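Brirnari Tracking and Replay: Frequently Asked Questions

Maintained by Grethe Thygesen. Last touched in March, when the previous answers stopped being right.

What does Brirnari do?

It takes recordings from hand-held grippers and turns them into trajectories a planner can use. In goes video and motion data. Out comes a path, an opening width for each moment, and a confidence score that you will ignore until something goes wrong.

Do I need Zevden to run it?

Only for planning. Brirnari writes plain files, and Zevden reads them. If you have your own planner, point it at the output folder and good luck with the joint limits.

Why does tracking drift when the gripper is close to the table?

Pale, shiny tabletops are hard on a feature tracker. Wood grain looks like more wood grain, and glare looks like nothing at all. The tracker will happily lock onto a reflection, which moves when you do, and then report that you are standing still. Scuffs and smears are your friends. Please stop polishing the table.

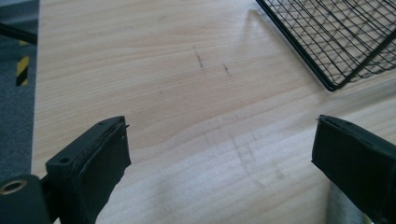

Grain, glare and a few useful marks, from the gripper's own camera.

If you must work on a spotless surface, set glare_mask to on and keep something with edges in view. A wire basket helps, up to a point (see next question).

Why does the basket confuse depth?

Mesh is mostly holes. The depth module sees the wires, then the table through the wires, and settles on a compromise where there is neither. Set thin_structures to strict and it will treat the rim as solid and leave the rest alone. This costs you 20 milliseconds per image. It is cheaper than a planner that believes it can go through the side.

How long can a recording be?

Up to 400 seconds. After that the optimizer keeps working but stops telling you anything, and you will close the window at the exact moment it would have finished. Split long takes. The merge command puts them back together.

Can I record two grippers at once?

Yes, from version 3 on. Each hand gets its own stream, and the two are lined up by clock. They do not have to carry the same tool. A suction cup on one side and a finger on the other is fine as long as each has its own profile. Load the wrong profile and Brirnari will patiently compute the opening width of a suction cup.
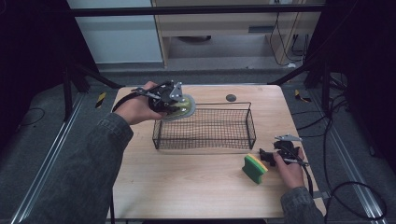
Ragnheiður Snorradóttir writes that matching profiles didn't save her: her left and right streams were swapped for a whole afternoon, and the planner made perfectly good plans for the wrong arm. She would like a warning.

She has one as of version 4. If the two paths cross at the start of a take and stay crossed, the loader stops and asks which hand is which. You can turn the question off with trust_me, a setting we named carefully.

What about Grikik files?

Import works. Export does not. Grikik stores rotations in an order we have been able to read but not to explain, and writing them back seemed rude.

My planner says the goal is unreachable, but a person reached it.

People have shoulders. Run the reach check before planning and it will mark the parts of the take your arm can't follow. Moving the robot base in the config fixes many of these. Moving it in the config without moving it on the floor fixes them in simulation only.

Is Tilahun still supported?

For reading old logs, yes. New recordings should use the current format. The converter is in the tools folder, under a name that made sense at the time.

Where do I report a bug?

On the tracker, with the log attached. The whole log, please, including the part before the error. "It does the thing again" has been filed already and is being worked on.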